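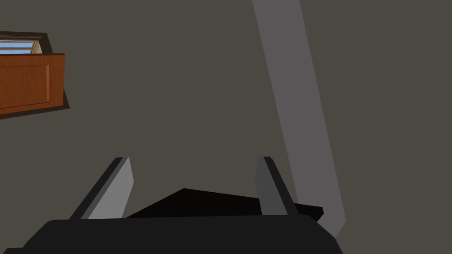 How does a school buy a robot arm?

Perhaps you have seen a robot arm in a film or in a factory on television. Maybe you thought: I want one for my school! Then an adult said: "It costs too much." But how much is too much, and what must you pay for? In this page we go through it slowly, like real buyers do.

First question: what is the job?

A shop will always be glad to sell you the biggest robot. So before you look at any robot, write down the job in one sentence. At the Rusturmont school the children wrote: "It must pick up small flat things and put them in a box." This is a good sentence. It tells us that the robot needs a hand which can hold, and that it does not need to be very strong.

Their teacher, Italo Carbone, asked them to add three more things: how heavy is the heaviest thing, how far away is the box, and how many days in a week will the robot work. With these answers you can already say no to many robots in the catalogue.

The hand is bought separately

Many children are surprised by this. When you buy an arm, often there is no hand on the end of it! The hand is called a gripper, and you choose it after you choose the arm.

A simple gripper has two fingers and a gap between them. The fingers move together to hold a thing and move apart to let it go. Flat fingers are a good choice for boxes, blocks and boards. For an egg or a strawberry you would want soft fingers, and they are usually sold as an extra.

Look at the gap when you choose. If the gripper opens less than the thing is wide, it can not pick it up, and you have spent your money badly.

Try before you pay

There is a clever way to test a robot before it arrives. You build a room inside the computer, with walls and a window and a cupboard door, and you put a computer robot in it. This is called a simulation. In the simulation the gripper can drop something a hundred times and nothing is broken.

Yoshinori Imai plans robot rooms for a small company with the name Mundosix. He told the children that he always tests first in simulation. "One time in February I found that the arm we wanted was too short for the table," he said. "I found it on a screen. If I had found it after the lorry came, I would have been very sad."

But a simulation is not the same as the real room. Real things are slippery, or bent, or sticky from somebody's lunch. So you keep a little money for surprises.

Now we count the money

The children chose a small arm called Zilto. They made this list, with all prices in pounds:

The arm: 3822
The gripper: 225
Spare fingers: 161
A strong stand: 221

Take a pencil and add them. Did you get 4429? Very good, this is the total.

It is interesting to compare. The arm is the big number, and the three other things together cost 607 pounds. If you forget them, you have an arm lying on the floor with no hand.

Things that come later

Some costs do not come on the first day. Before you say yes, ask the shop these questions:

Who repairs the robot if it stops, and is it free in the first year?
Can we buy new fingers in five years?
Does the computer program cost money every year?
Who will teach the teachers?

The children sent their questions to two shops. The one called Oyelaran answered all four. The other shop answered only the first - so they crossed it out.

Your turn

Think of one job at home or in your class that a robot arm could do. Write it in one sentence. Then measure the widest thing it must hold, and write this number next to the sentence. Now you can begin to look for a gripper.

Words to remember

Gripper: the hand of a robot.
Simulation: a pretend room and robot inside a computer.
Budget: a plan for how you will use your money.
Spare part: a second piece that you keep for when the first one breaks.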